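Stostine Forum > Arms and grippers > Teaching by demonstration

Hand guiding or remote for bin picking?

grultell_lad
Posted 29/01/2019
We want to teach our arm to pick mixed items out of a bin. I planned to hand guide it, but a colleague wants to drive it remotely. Which did you start with?

mackay141
Hand guiding, every time. You feel the contact through the arm and there is nothing extra to set up. We had usable picks after 10 demos per item.

C_Menzies
I'd go the other way. With hand guiding your arms are in the camera view for the whole demo, and they won't be there when it runs alone. We drive ours from a controller and have recorded almost 1000 picks like that. Clamp the bin down first - if it shifts you can't compare one run with the next. Our bin and some of the items: 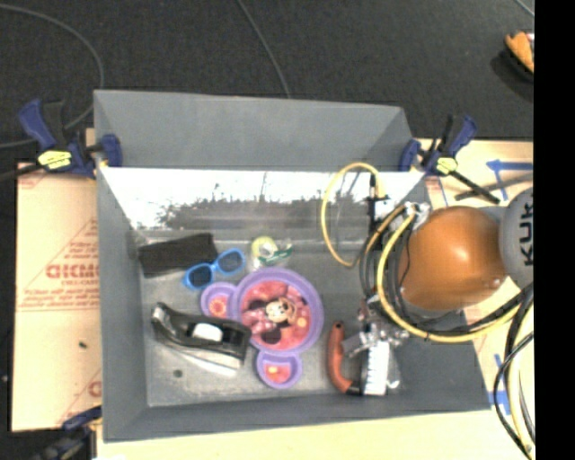

Gripper over the brush, bin clamped to the worktop.

The brush is the awkward one. I line up on the handle and come in slowly. The plate is harder than it looks too, being wide and flat.

mackay141
Fair point about the camera, but you can play the path back with no one near it and record that. We do.

C_Menzies
Only if you put every item back exactly where it was. With a pile of odd things I never managed it.

skesudari
Both work. I'd say remote is slower to learn. My first 200 were poor and I binned the lot. Keep a note of who drove each one, you will want it later.

grultell_lad
Thanks all. Going remote for the mixed bin and hand guiding for the single part job we have in March. Calum, what speed limit do you set on the controller?

C_Menzies
Low to begin with. I'll look up the setting and post it.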